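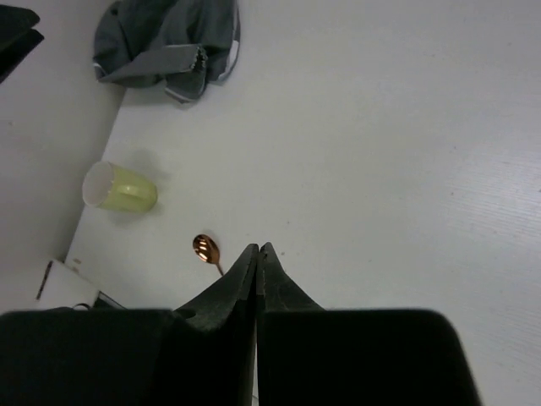 Ultville Library evening talk, August 2021
Speaker notes – running a small seed swap

Start with a show of hands: who saved seed last year? Leave time for people to look round.

Why we started. Ultville had one garden shop and it closed. The nearest was in Jolleck, two buses away. We had 100 packets at the first swap and most were beans. By this May it was 566, and far more mixed.

What to save first. Peas, French beans, lettuce and tomatoes mostly come true from seed. Squash don't unless you keep the flowers apart – tell the story of the bitter courgettes. Avoid anything marked F1, you won't get the same plant back.

Drying. Paper plates, out of the sun, somewhere with moving air. Not the oven. Beans are ready when a thumbnail leaves no mark. Tomato seed needs a few days in a jar of water first and it will smell.

Labels. Name, variety, year, where it was grown. Pencil, as biro fades. We still have an envelope that just says "good ones, Wallberg" and have never found out what they are. Sow a pinch if you like, they're on the side table.

Storage. Cool, dark and dry. Parsnip is only worth keeping for a year. Tomatoes will last several. Test old seed on damp kitchen roll before giving it away.

On the day. Tables by type, flowers at the far end. Limit of 2 packets per variety until the last half hour, then a free-for-all. Have spare envelopes – we got through 200 in May and ran short.

Mention the Głowacki bean: flat pod, purple streaks, does well in our clay. Pass the bag round.

Questions. If asked about potatoes, say we don't swap them because of blight and virus. Next swap date is on the door.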